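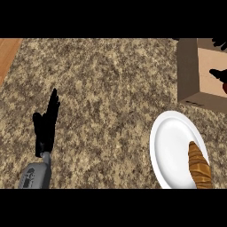 A simulated kitchen counter with a croissant, a box and a robot's two hands.

How does a robot practice in a kitchen that isn't there?

Picking up a croissant is easy for you. You look, you reach, you close your fingers, and you are probably already thinking about the jam. For a robot, the same job takes several computer programs working together, and each of them has to be tested many times.

A lot of that testing happens in a simulation. A simulation is a pretend world inside a computer. It looks a bit like a video game, and it is built with some of the same tools. The counter, the plate, the pastry and the robot in the picture at the top were all drawn by a computer.

What is a simulator?

A simulator is the program that runs the pretend world. The one in this article is called Sarden. It keeps a list of everything in the kitchen. For each thing, the list says where it is, what shape it is, how heavy it is and how slippery it is. Then it works out what should happen next.

If the robot's hand pushes a plate, Sarden has to decide how far the plate slides. If the hand lets go of a croissant in midair, Sarden has to make it fall. There is no gravity inside a computer. Somebody has to write it into the program as math.

The simulator also draws pictures of the kitchen, because the robot's software needs something to look at. That is why the counter has speckles and the croissant has dark creases between its layers. Real kitchens are full of patterns and shadows, and a program that has only ever looked at plain gray boxes can get confused by a stone countertop.

Sarden works in tiny steps of time. In each step it moves everything a very small amount, checks whether anything is touching anything else, and starts over. When the steps are small enough, the motion looks smooth, the way a flip book does when you flick the pages quickly.

Three jobs for the software

The robot's own software is separate from the simulator. It is called Jeon, and it has three main jobs: seeing, planning and moving. Engineers have longer names for these. They call them perception, planning and control.

Job one: seeing

To a computer, a picture is a big grid of colored dots called pixels. Each pixel is stored as a few numbers. Nothing in those numbers says "plate" or "croissant." The perception software has to find patterns in them and make a good guess.

It learns to do this from examples. During training, the program is shown a picture and guesses which pixels belong to the pastry. Then its guess is compared with the right answer, and the program is adjusted a little so that its next guess should be better. For Jeon's bread and pastry lessons, the team used 2,000 pictures made in Sarden.

Simulated pictures are handy for this. When people label real photos, they have to mark the edges of each object, and that is slow work. The simulator already knows which pixels are croissant. It put them there.

Some things are still hard. Look at the right side of the picture again. There is a dark red object next to the box, or in it, and only its curved edge shows. Can you tell what it is? You can't be sure, and the software can't either. A good perception program gives its guess a score to show how sure it is. When the score is low, the robot can look from another place before it reaches for anything.

The white plate is a different sort of puzzle. Seen at an angle, it looks like a stretched oval. The program has to work out where its rim is and where the middle dips down, so the fingers don't bump the edge on the way to the food.

Job two: planning

Once the software has a guess about where things are, it has to choose what to do. Suppose the job is "put the croissant in the box." A person would hardly think about that. The planner breaks it into smaller jobs:

Move a hand above the croissant.
Open the fingers wide enough.
Lower the hand.
Close the fingers gently.
Lift.
Carry the croissant over the side of the box.
Lower it and let go.

It also has to pick a hand. This robot has two, so the planner compares them. Which one is closer? Which one can get there without knocking into the other? A path that is fine for the left hand might be blocked for the right one.

Then comes the path itself. The shortest path between two places is a straight line, but a straight line from the plate to the box might go through the side of the box. The planner tries lots of different paths inside the computer and throws out any that hit something. It keeps one that is clear and doesn't waste much time. You do something like this when you carry a full glass of milk across a crowded room, though you do it without making a list.

Job three: moving

The control software turns the path into motion. An arm has joints, like your shoulder, elbow and wrist, and the fingers have joints as well. The controller tells each joint where to go and how hard to push.

It doesn't give one order and walk away. It sends a command, checks where the joint ended up, and sends a corrected command. Then it checks again. This is called a feedback loop. You can try one yourself. Stand a ruler upright on your palm and keep it from falling. Your eyes see it tip, your hand moves, your eyes check again. Now try it with your eyes closed. It is much harder, because you have lost most of your feedback.

Fingers need extra care. If they squeeze too little, the croissant slips out. If they squeeze too much, you get crumbs. (Crumbs are hard to simulate, by the way. In Sarden the croissant is one solid piece that can bend a tiny bit, and it never flakes.)

Why practice in a pretend kitchen?

One reason is speed. A computer can run many kitchens at the same time, and it can run them at night. In one test, Jeon made 649 tries at lifting a pastry while the team was home asleep. Trying that with a single real robot would take far longer, and someone would have to keep putting the pastry back.

Another reason is safety. When a new program has a mistake in it, the arm might swing the wrong way. In a simulation, the worst that happens is a strange-looking picture and a line of red text on somebody's screen. No plates get broken.

The third reason is that a simulation can be started over in exactly the same way. If the robot drops something, the team can go back to the moment before, change one thing and run it again. They can find out if the change helped.

Changing the kitchen on purpose

If the robot always practiced with the same counter, the same plate and the same light, it might learn that one kitchen by heart. Then it would be lost in any other.

So a tool called Clellano changes things between tries. It can swap the speckled stone for plain wood, turn the plate, move the box or make the room darker. Clellano has nine settings it can change, and it picks new values for them by chance, like rolling dice. Engineers call this randomization. A robot that has practiced in many mixed-up kitchens has a better chance in a new one.

Sometimes the dice give silly results. A box might land halfway inside a plate, which can't happen with real objects. Clellano checks for this and rolls again.

The gap

No simulator is a perfect copy of the world. Real motors get warm. Real cardboard sags. Real pastry is buttery, and butter changes how well a finger can grip. The difference between the pretend world and the real one is sometimes called the "sim-to-real gap."

At the Prukov workshop, where Jeon is being written, a program has to pass a set of 30 tests in Sarden before it is loaded onto a real arm. The first real runs are slow, and a person stands next to a stop button. When something goes wrong, the team writes down what happened and tries to make the same mistake happen in the simulator. Once they can do that, they can work on fixing it.

Try it yourself

You can be a robot planner with a friend, a plate, a box and a dinner roll. Your friend is the robot and wears a blindfold. You give the orders, and you may only use these words: left, right, forward, back, up, down, open, close and stop. See if you can get the roll from the plate into the box. Then move the box and try again with the same orders you used the first time.

Words to know

Simulation: a pretend world run by a computer.
Pixel: one of the small colored dots that make up a digital picture.
Perception: working out what is nearby and where it is.
Planning: choosing which actions to take, and in what order.
Control: making the joints follow the plan.
Feedback: information about what just happened, used to decide what to do next.
Randomization: changing things by chance.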